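Ticket: Feature update stops at 80 percent, then rolls back
Product: Soretti desktop client on Windows
Status: Resolved

Reported problem
The update downloads normally and restarts the PC. It reaches 80 percent, sits there, then says it is undoing changes. Four attempts so far, same result each time.

Log
9:10 – Checked free space on the system drive. 184 GB free, so space is not the cause.

9:25 – Ran the update troubleshooter. It found nothing to fix. Cleared the update download folder and restarted.

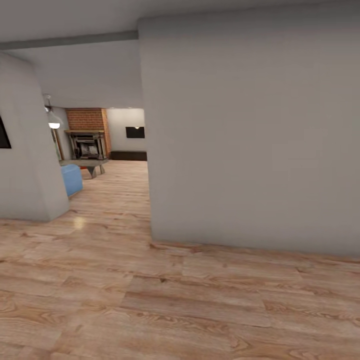
9:50 – Tried again with all USB devices unplugged. Same rollback. User asked if weak Wi-Fi could be to blame, as the PC gets its signal through the wall. A big flat wall like the gray one on the right, running from floor to ceiling, can slow a download, but the download had already finished every time. Ruled out.

10:40 – Opened the setup log. The last driver listed before the failure belongs to Durrani Audio, installed with an old headset. The headset is no longer used.
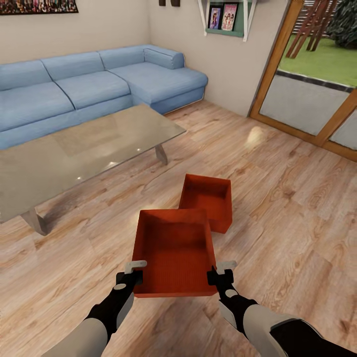 11:05 – Removed the driver in Device Manager and ticked the box to delete the driver software. Also uninstalled the Bultulo backup tool, which was holding files open at startup. Restarted twice.

11:30 – Started the update again. It passed 80 percent and finished. Signed in, files and printer fine.

Follow-up
Reinstall Bultulo from the Grorthorpe download page – use the current version, not the saved installer. The old Windows files can take up to 1000 MB more than Disk Cleanup shows. Leave them in place until the user has tested everything.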